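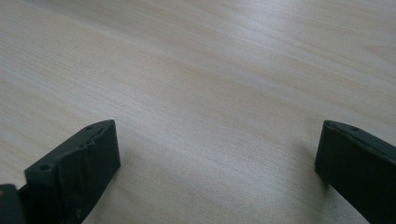
Entretien des surfaces et débarrassage des tables
Support de cours, séance 2
Module « Hygiène des espaces de restauration et de travail partagés »
Responsable du module : Manon Wong
Version du 29 mars 2022

1. Objet de la séance

La présente séance porte sur la remise en état d'une table après une consommation individuelle : retrait de la vaisselle et des déchets, essuyage du plateau, contrôle final. Elle complète la séance précédente, consacrée au lavage des mains et à la tenue professionnelle. Les étudiants sont réputés avoir lu le chapitre du manuel Teltotby relatif aux plateaux à décor bois avant d'entrer en salle.

L'évaluation pratique a lieu en novembre. Elle se déroule par poste individuel et dure 15 minutes, rangement du matériel compris.

2. Terminologie

Débarrassage : enlèvement de tout objet qui n'appartient pas à l'équipement permanent de la table.
Desserte : meuble ou chariot recevant la vaisselle sale.
Plateau : partie horizontale de la table, chants compris.
Passe-câble : ouverture circulaire ménagée dans le plateau pour le passage des fils.
Reliquat : matière restant dans un récipient ou sur une surface après consommation.

Dans les copies, on évitera d'employer « nettoyage » pour désigner l'ensemble de l'opération. Le débarrassage précède le nettoyage et relève d'une notation distincte.

3. Lecture de la surface

Un plateau clair à veinage fin se contrôle en lumière rasante. L'opérateur se place de manière que le reflet de l'éclairage traverse le plateau, puis se déplace latéralement. Les traces de doigts, les auréoles de boisson et les films gras apparaissent à la limite de ce reflet. Observé à la verticale, le même plateau peut paraître propre alors qu'il ne l'est pas, les variations de teinte du veinage masquant les dépôts légers.

Le contrôle est effectué deux fois : avant l'intervention, pour repérer les zones à traiter, puis après séchage complet. On consigne sur la fiche Rondura toute rayure, tout éclat de chant ou tout décollement constaté au premier contrôle.

4. Tri des objets présents

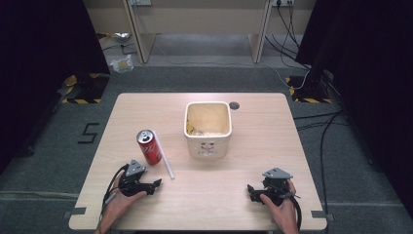
Le tri s'effectue avant tout déplacement. L'opérateur identifie du regard chaque objet et lui attribue une destination : vaisselle à laver, emballage recyclable, déchet résiduel, équipement à laisser en place. Une table portant une canette rouge, une longue tige blanche et un récipient carré en céramique blanche relève déjà de plusieurs destinations. La canette en aluminium rejoint la collecte des métaux après vidage. Une tige de ce type, s'il s'agit d'une paille, est jetée avec les déchets résiduels. Le récipient, dont l'intérieur est taché de jaune et contient encore un peu de matière jaune froissée, doit être vidé avant de partir au lavage. Les repères fixés au sol ou aux angles de la table, notamment les morceaux de ruban adhésif, ne sont jamais retirés par l'opérateur.

En cas de doute sur un objet, on le met de côté sur la desserte et l'on consulte le responsable de salle. Aucun effet personnel ne doit être jeté.

5. Ordre des opérations

5.1. Retirer les contenants de boisson en les saisissant par le corps et en les maintenant verticaux. Une canette est toujours supposée contenir du liquide.

5.2. Retirer les petits objets longs ou légers, susceptibles de rouler ou de tomber lors du passage de la lavette.

5.3. Vider les récipients au-dessus de la poubelle, jamais au-dessus de la table. Les reliquats adhérents sont détachés à l'aide d'une spatule souple.

5.4. Déposer la vaisselle sur la desserte sans empiler les pièces souillées à l'intérieur.

5.5. Essuyer le plateau à l'aide d'une lavette humide bien essorée, par bandes parallèles au grand côté, du bord arrière vers le bord avant. Chaque bande recouvre légèrement la précédente.

5.6. Contourner le passe-câble, puis en essuyer le pourtour séparément. On veille à ne pas y pousser de miettes ni y laisser couler de produit.

5.7. Sécher à la microfibre propre et procéder au second contrôle.

6. Produits et dosage

Le détergent neutre Pristulcombe est utilisé dilué, en flacon pulvérisateur de 500 ml. Il s'applique sur la lavette et non directement sur le plateau, afin de protéger les chants et les ouvertures. Les poudres abrasives, les tampons métalliques et les solvants sont proscrits sur les décors bois.

Pour la vaisselle en céramique tachée, un trempage préalable à l'eau tiède est recommandé. Les colorations jaunes dues aux épices ou aux sauces peuvent demander un second trempage. Les pièces portant un décor imprimé se lavent avec la face douce de l'éponge.

Sur un sol en moquette, toute projection de liquide est tamponnée immédiatement avec un papier absorbant, sans frotter.

7. Travail à rendre

Chaque étudiant remet une fiche Rondura complétée pour une table de son choix, accompagnée d'un paragraphe justifiant la destination de chaque objet retiré. Les fiches sont déposées dans la bannette Dhillon, à l'entrée de la salle de travaux pratiques. Les fiches non signées sont retournées sans note.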